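Chapter 4
Fabric Structure and Dimensional Change

Learning objectives

After studying this chapter, you should be able to:
describe how warp and weft yarns differ in tension, crimp, and behavior
distinguish relaxation shrinkage from progressive shrinkage
calculate dimensional change from bench marks on a test specimen
explain why stripes and checks make distortion easier to see
choose a cutting allowance for a fabric with a known residual shrinkage

Key terms: bow, crimp, ends, grain, picks, relaxation shrinkage, residual shrinkage, sett, skew, wale

4.1 Introduction

In June the cutting room at Susirwood, a maker of work shirts and aprons, received two rolls of cotton shirting from the same mill order. Both rolls met the purchase specification for width, weight, and thread count. Shirts cut from the first roll held their size after washing. Shirts cut from the second came back short in the sleeve and tight across the body. The production manager, Reynaldo Ocampo, sent pieces from each roll to the testing laboratory at Meltitz with a request to find out what had gone wrong.

The answer lay in finishing. The second roll had been dried under high lengthwise tension and had not been compressed afterward. The cloth was longer on the roll than it would be in use, and the first wash let it return to a shorter, more stable length. No fiber had been damaged and no yarn was out of specification. The fault could not have been found by weighing the cloth or by counting its yarns in the stretched state alone.

The Susirwood case is used at several points in this chapter. It shows a general rule: the dimensions of a woven fabric at any moment depend on the forces that have been applied to it, and a measurement has little value unless the state of the fabric is given along with it.

4.2 Warp, weft, and crimp

A woven fabric consists of two sets of yarns that cross at right angles. The warp yarns, also called ends, run the length of the roll. The weft yarns, also called picks or filling, run from selvage to selvage. During weaving the warp is held under tension between the warp beam and the cloth beam, while each pick is laid in under lower tension and beaten into place by the reed.

Neither set of yarns lies straight in the finished cloth. Each yarn bends over and under the yarns it crosses, and this waviness is called crimp. Crimp is expressed as a percentage:

crimp (%) = (straightened yarn length - length in fabric) / length in fabric x 100

A yarn that measures 104 mm when pulled straight and occupied 100 mm in the cloth has a crimp of 4 percent. The tension used to straighten the yarn must be stated, as too much tension stretches the fiber itself and gives a false high value.

Crimp is shared between the two sets. When a fabric is pulled lengthwise, the warp yarns straighten and lose crimp. The weft yarns are then forced to bend more sharply around them, and the cloth becomes narrower. This transfer is called crimp interchange. It occurs without any change in yarn length and can be reversed in large part by wetting the cloth and allowing it to dry flat with no load.

The spacing of the yarns, or sett, limits how far interchange can go. In a tightly set cloth the yarns touch before much crimp can move from one direction to the other, and the fabric is said to be jammed. In an open cloth the yarns have room to shift, and larger changes in length and width are possible.

4.3 Stripes as a record of yarn direction

In a yarn-dyed striped shirting, the stripe is formed by arranging colored ends in the warp in a fixed order. Such a stripe is part of the structure. It follows the warp wherever the warp goes, and it gives the technician a visible record of yarn direction that a solid-color fabric does not provide. A printed stripe is less reliable, as it follows the path of the cloth through the printing machine and may lie at a small angle to the yarns beneath it.
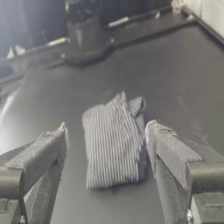 Two forms of distortion are measured against the yarn direction. Skew is present when the picks are straight but do not meet the selvage at a right angle. Bow is present when the picks curve between one selvage and the other. Both are reported as a percentage of fabric width. A warp stripe alone will not show either fault while the cloth is on the roll, because the selvages and the stripes remain parallel. The faults appear after cutting and laundering, when the picks try to return to a right angle with the ends and the garment panel twists.

Checks and plaids combine warp and weft color and so reveal skew and bow at once. For this reason many buyers set a tighter limit for checked fabrics than for stripes or solids. The Susirwood purchase specification allows a skew of 3 percent for solid shirting and 2 percent for checks.

Creases left by folding or packing should not be confused with either fault. A crease bends the cloth out of its plane, so that a straight stripe appears to waver when viewed from one side. The specimen must be laid flat, smoothed by hand without pulling, and left to condition before any line on it is used as a reference.

4.4 Types of shrinkage

Relaxation shrinkage is the release of strain put into the cloth during spinning, weaving, and finishing. It takes place mostly in the first wash. Water swells the fibers, lubricates the contact points between yarns, and allows the structure to move toward its lowest energy state. Most of the change in the second Susirwood roll was of this type.

Swelling shrinkage is a related effect. As a cotton yarn takes up water, its diameter increases. The yarns crossing it must travel a longer path around the thicker yarn, and since they cannot lengthen to do so, the spacing between the swollen yarns decreases. After drying, the yarns return to nearly their former diameter, but the cloth may keep the closer spacing.

Progressive shrinkage continues through many laundering cycles. In wool it is caused by felting, in which the scales on the fiber surface permit movement in one direction and resist it in the other. In cotton it is usually small and is linked to tumbling action in the dryer.

Thermal shrinkage occurs in fabrics made from thermoplastic fibers that were not fully heat set. It is treated in Chapter 7.

4.5 Measuring dimensional change

The basic method is simple. A specimen is conditioned, marked, laundered, dried, conditioned again, and measured. The change is calculated from the distance between bench marks:

dimensional change (%) = (final length - original length) / original length x 100

A negative result indicates shrinkage and a positive result indicates growth. Three pairs of marks are placed in each direction, and the results are averaged. Warp and weft are always reported separately.

Noel Layug, the technician at Meltitz, used a wash temperature of 40 degrees Celsius and line drying for both Susirwood rolls. Her notes list four sources of error that apply to any test of this kind:

Marks placed too close to the cut edge, where yarns fray and shift.
Stretching of the wet specimen while it is lifted from the machine.
Reading the rule before the specimen has reached moisture balance.
Marks that do not follow a single yarn, so that skew is recorded as a change in length.

The last error is easily avoided in striped fabric by placing both marks of a warp pair on the same colored end. In solid fabric, one yarn may be drawn out near the edge to show the direction of the grain.

4.6 From test result to cutting allowance

Residual shrinkage is the shrinkage that remains in a fabric as delivered. If the residual shrinkage in the warp direction is S percent, the pattern piece must be cut to a length L such that:

L = finished length / (1 - S/100)

Adding S percent to the finished length gives nearly the same result when S is small, but the error grows with S. The weft direction is handled in the same way with its own value.

An allowance can correct only for change that is uniform. Where shrinkage varies from roll to roll, as at Susirwood, each roll must be tested and assigned to a group before cutting. Rolls from different groups must not be mixed in a single lay.

Review exercises

4.1 A warp yarn removed from a fabric strip 200 mm long measures 208 mm when straightened. Calculate the crimp.

4.2 Explain how a fabric can become shorter and wider without any change in the length of its yarns.

4.3 A pair of marks set 500 mm apart in the warp direction measures 485 mm after laundering. Calculate the dimensional change and the cut length needed for a panel with a finished length of 720 mm.

4.4 State one reason why a printed stripe should not be used to place bench marks.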